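Vanthorpe chores set, v0.3. Notes by Kamala Nadar, last touched June 13, 2026

Short version: can a machine do the boring jobs yet? Some. Slowly. Don't sell the dishwasher.

## Whats in it

- 3,270 clips, hand-held grippers, wrist view
- 701 of them two-handed
- chores: wiping, sorting cutlery, folding tea towels, tidying a table, bagging small parts
- labels in `labels.csv`, one row per clip, colour names in Aussie spelling (`grey`, not `gray`, sorry Viktória)

## Results so far

Trained on everything except the 590 held-out clips. Behrouz ran the arm, Zohreh scored.

| job | verdict |
|---|---|
| wipe bench | fine |
| sort cutlery | mostly, teaspoons bad |
| tidy table | ok if nothing's stacked |
| bag small parts | no |
| fold tea towel | no. one corner then gives up |

Shop-floor jobs worse than kitchen ones, didn't expect that. Bags cling to the pads. Mehrangiz reckons a harder rubber would help, not tried.

## Known problems

- fisheye not undistorted, do it yourself or use `undistort.py`
- first 700 clips have the old gripper timing, widths lag the video
- faces pixelated, please tell us if we missed any
- some labels say "plate" for bowls. Will fix in August, probaly

## Table work

Two grippers often in view at once. Marker cube on top of the other one, so pose can be read off it when it's visible. Mask it if your model starts staring at the cube. Ours did.

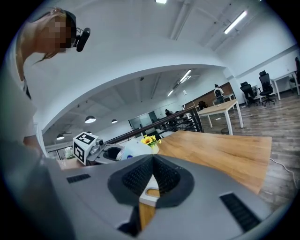 *Wrist view over the work table, second gripper and marker cube ahead, sunflowers behind.*

## Using it

Research only for now. Commercial terms: ask Zohreh Azimi at Vanthorpe. Loader's in `tools/`, needs the lens file in the same folder or it falls over without an error.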